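Search this site Enter keywords Go

Firkside Gear Bench: Progress Report to Tristeo

1/21/22

We're very happy to be writing this one. When we sent you our last report the gear bench was mostly a box of parts and a long list of questions. It's now a table that people sit down at, and a set of parts they can put together, take apart and argue over. The grant has gone a long way, and there's plenty to tell.

A reminder for anyone at Tristeo who is new to the file: the bench is an assembly exercise. A learner gets a round base plate, a handful of spur gears and a clear patch of table, and works out how the gears have to sit so that they mesh. It's meant for people who have never handled a gear outside of a bicycle, and it's meant to be done with a minimum of talking from us. The parts live at Firkside. The Prorbridge workshop has made the plates for us, and the metal gears come from Cârstea.

The table and the mat

We spent more time on the tabletop than we'd planned to, and we don't regret it. The table is white, and on the bare surface the silver gears were hard to pick out, especially in the late afternoon when the light comes in low. They also slid. A gear set down on its face would skate away the moment a sleeve touched it, and half of every session went into chasing parts.

A big dark mat fixed both problems. The gears show up beautifully against it and they stay where they're put. We tried a smaller one first and people kept working off the side of it, so the present mat takes up most of the table and leaves just a margin of white. It does hold on to every fingerprint and smudge, and we've given up on keeping it spotless (we wipe it down between groups and call that good enough!). The green line on the tabletop beyond the mat has turned into a handy limit for bags, cups and phones. We ask people to keep their own stuff on the far side of it and they do.

The white plate was an easy choice once the mat was dark. Metal on white on near-black is about as readable as a small assembly gets, and people at the back can follow what's going on without getting up.
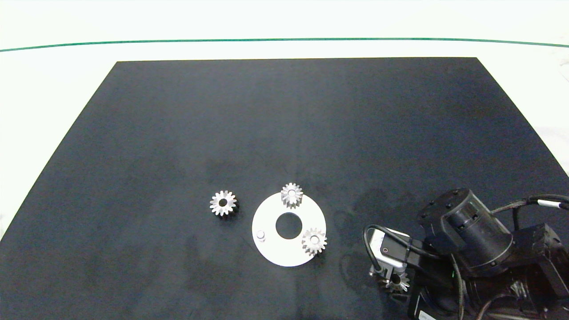

The gears

The metal gears are the stars of the bench. Cârstea sent us the first lot in January and we opened them on the table the same morning. They have real weight in the hand, and the teeth have a clean edge you can feel with a thumbnail. Learners pick one up and right away start turning it over and looking through the hole in the middle. We'd hoped for that. With the drawings alone, the year before, we never once got it.

What we've learned so far about using them:

The gear has to go down flat. If it goes onto its post at a tilt it binds part way, and the natural reaction is to push harder. We now show people how to lift it off, level it and let it drop. The difference in how relaxed the room feels is wonderful.

Teeth first, then the post, is the wrong order for beginners. They see two sets of teeth, they want to mesh them, and the gear ends up lying next to the post, leaning on its neighbor. We ask them to find the post first and give the gear a small turn at the end.

Shiny parts are harder to judge than dull ones. A bright face throws back so much light that the teeth get lost in the glare, and when a gear is moving you can lose the outline altogether. We've turned the desk lamp toward the wall so the light on the table is softer. It helps a good deal, but it isn't solved, and we'd like to try a diffuser over the main light in the next period.

We've also changed how the parts are laid out at the start. The first groups got everything in a tray, and they spent their energy digging. Now the gears are set out on the mat and on the plate before anyone sits down, in no special pattern, and the first job is simply to look. One group took a good while over this before touching anything and then put the whole thing together almost without stopping. It was a joy to watch.
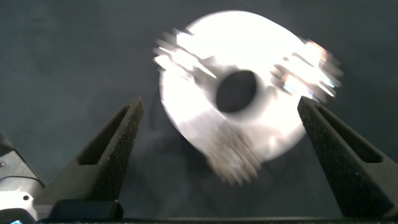 Why not use the finished gearbox and let people take it apart?

We tried it, and people enjoyed it, but they remembered the order in which things came off and put them back the same way without asking why. Starting from loose parts makes them think about what each gear is for. We still bring the finished unit out at the end, when they can appreciate it.

Money and parts

Spending is on track. We've used $3,326 of the grant to date. The largest share went on the metal gears, followed by the plates from Prorbridge and then the mat, lamp and storage. We have $1,000 set aside for the second set of parts and we don't expect to need more than that for it.

The plates took longer than we'd told you they would. The first version had the posts a hair too thick, and the gears jammed on them. Prorbridge turned the next version out quickly and it fits very well: a gear goes down under its own weight and spins with a flick of the finger. The ring shape was their suggestion, by the way. With the hole through the middle there's a place to get a fingertip under the plate and lift it off the mat, and it gives people a clear idea of where the center of the assembly is going to be.

Storage is nothing fancy. Each kind of gear has its own lidded tub, and the plates stand in a rack by the window. We had wanted foam trays with cut-outs, but once we'd watched people use the outlines as a crib sheet we dropped the idea and saved ourselves the money.

Groups so far

We've run six sessions, and 30 people have sat at the bench. That's a little ahead of the plan. Groups have been small on purpose, with the rest of the class working on something else in the same room and changing over. The table doesn't hold more than a few pairs of elbows in comfort, and it's better for everybody to have their hands on the parts than to be looking over a shoulder.

The feedback sheets are full of drawings, which we love. We'd left a blank box at the bottom "for anything else" and people used it to sketch gear teeth, and in one case a whole clock. The most common written comment was a wish for more time. The second most common was a question about the lighter gears.

We should explain about those. Alongside the metal gears we've been trying white ones. They're matte, so the glare problem goes away completely, and against the gray of the work surface you can see every tooth and every gap between them. Beginners find them much easier to line up. They're also quiet and gentle on the plate.

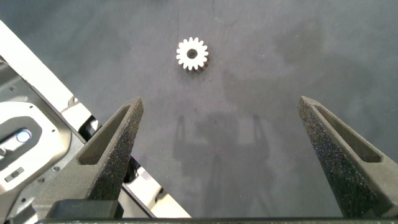

On the other side of the scale, they don't feel like much. Several people said they seemed like toys after the metal ones, and a light gear won't drop down its post as willingly. Our thinking at the moment is to use white for the first few minutes, when the aim is to see how teeth fit together, and then switch to metal for the full assembly. Mixing the two on one plate has been surprisingly popular. A white gear between silver ones lets you follow which way each one is turning, and you hear people say "oh, that one goes backward" with real delight.

We'd like your view on whether the second set should include more of the white gears. Our own feeling is that it should, but the application you approved was written around metal parts and we don't want to drift from it without asking.

Things that haven't gone well

The instruction card is still too long. We've cut it twice, and people still put it down after the first few lines and reach for the parts. We may do away with it and print a single drawing in its place.

We've lost a few small parts under the radiator. A strip of draft excluder along the bottom of the wall has put an end to it, and we found two pencils and a button while fitting it.

The late session clashed with the choir next door, and it was hard to hear one another. We've moved it earlier.

Next period

Second set of parts ordered and checked against the first, so that gears can be swapped freely between them.

Diffuser for the main light.

New card, or no card.

A take-home sheet for people who asked where they could read more. There are quite a few of them, and we'd like to have it ready before the next group.

A visit from Tristeo, if you can manage it. Come and sit down at the table and have a go. The report can't give you the feeling of the last gear dropping into place and the whole ring turning under one finger, and we'd love for you to have it. Any session will do, and we'll keep a chair free.

Comments

Guest wrote:
My daughter was in one of the early groups and has been explaining gears to us at dinner ever since. Are the white ones going to be for sale?

Guest wrote:
Great to read this. We had the same trouble with a white bench and ended up with a dark mat too. Ours curls at the corners, does yours?

Firkside Gear Bench wrote:
Thanks both! No plans to sell the gears, sorry. The mat has stayed flat so far, and we store it flat as well.

Guest wrote:
Vote for no card. Just the drawing.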